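Linen Day at the Mahawong Guesthouse

The Mahawong has 80 beds over two buildings and does its own laundry. In March the old wing was closed for painting, and every towel, sheet and blanket in it came down to the ground floor to be washed, mended or thrown out. The final tally was 762 pieces kept and 117 cut up for cleaning cloths.

How the work was split

Marilou Aquino ran the washing machines from six in the morning. Minoru Yagi took the dry loads upstairs and checked each piece at the window for thin spots and pulled threads. Anything doubtful went to Cempaka Raju, who had the sewing machine and the last word. Folding was shared by whoever was free.

What was kept

Bath towels made up the largest pile. The guesthouse has bought from Inley for years, and most of those towels came through with nothing worse than a frayed hem. A later batch from Prarkon had shrunk along one side and would not fold square, so it went to the pool house, where it matters less. Pillowcases were kept if both seams held. The fitted sheets took two evenings and are still not all matched to the right mattresses.

The fold

The house fold for a bath towel is in half lengthwise, in half again, then over once more into a block. The loose edge is turned under at the end. Amnuay Thammasiri wrote this on a card in the linen room a long time ago, and the card is still there. Thick towels tend to spring open at the corners, so they get pressed flat with both hands before they go on the shelf. Blankets are rolled, and tied if they are going into storage.

Where it all went

Bath towels are on the two middle shelves of the linen room, hand towels above them. Spare blankets are in the cupboard by the back stairs — the key is at the desk.

The pictures

1. Two hands on a folded towel

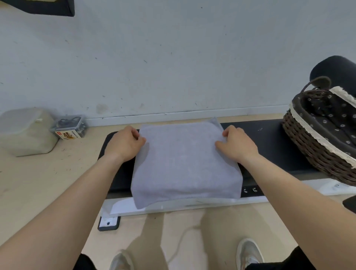

Text and pictures: Prapai Nuchit

A thick grey towel on the black padded bench, with a hand on each side of the top. The big brown wicker basket is at the right.

Part two will cover the sheets and the mending table. Anyone who worked that week and has pictures of their own can leave them at the desk, with a name on the back if they are prints.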